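Trodport Planner: Frequently Asked Questions

Last updated 26th October

What does Trodport do?

Trodport takes a list of goals, such as "green cube on the low block," and works out an order of picks and places plus a collision-free arm path for each one. It does not do perception. You give it object poses, either from your own tracker or straight from the simulator.

Do I need a real arm to use it?

No. Most people start in the Bisgaard simulator, and every task in the tutorial runs there. The same task file works on hardware once you swap the driver line in the config.

Which drivers are included?

There are 2: one for Bisgaard and one for Ineo controllers. Other drivers can be written against the interface in the drivers folder. Tarık Çınar maintains the Ineo driver, so please tag him on issues about it.

Why does planning take so long the first time?

The first run builds a reachability table for your arm and table layout. The default table has 3,425 entries and is saved to the cache folder. Later runs load it from disk. If you move the base or change the arm model, delete the cache and let it rebuild.

The planner says "no grasp found" but the object is within reach. What is wrong?

Check the approach clearance first. The default is 80 mm above the object, and a tall neighbor can block it. You can lower the clearance for a single object in the task file. Also check that the object's size is given in meters.

Can objects start at different heights?

Yes. Each support surface is listed in the task file with its own top height, and the planner tests the arm against the sides of the surface as well as the top. The Brusden task set is a good place to try this. It mixes cubes on the table with cubes on raised blocks, and the arm has to clear the tall block when it carries something across.
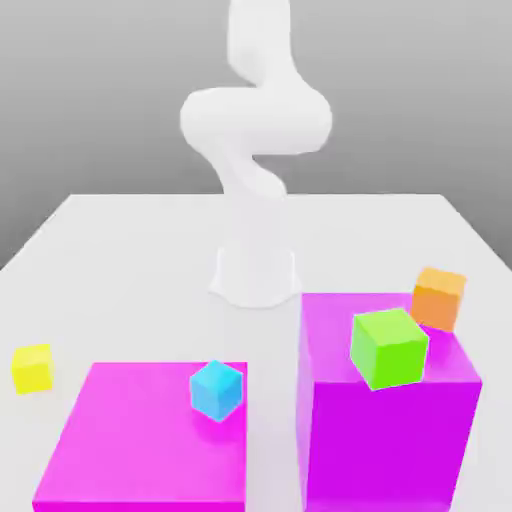 A cube hangs over the edge of its block. Will it still be picked?

Usually. Overhang is allowed by default when you pick and refused when you place. To change the second part, set allow_overhang to true under the surface entry.

Does the color of an object matter?

Only as a name. Goals can refer to objects by color or by ID. If two objects share a color, use the ID or the parser will stop with an error.

Can I replay a plan without planning again?

Yes. Use the replay command with the saved plan file. It checks the start poses and refuses to run if any object has moved more than the tolerance.

Is the file format from the March release still supported?

Yes, for reading. Saving always writes the new format.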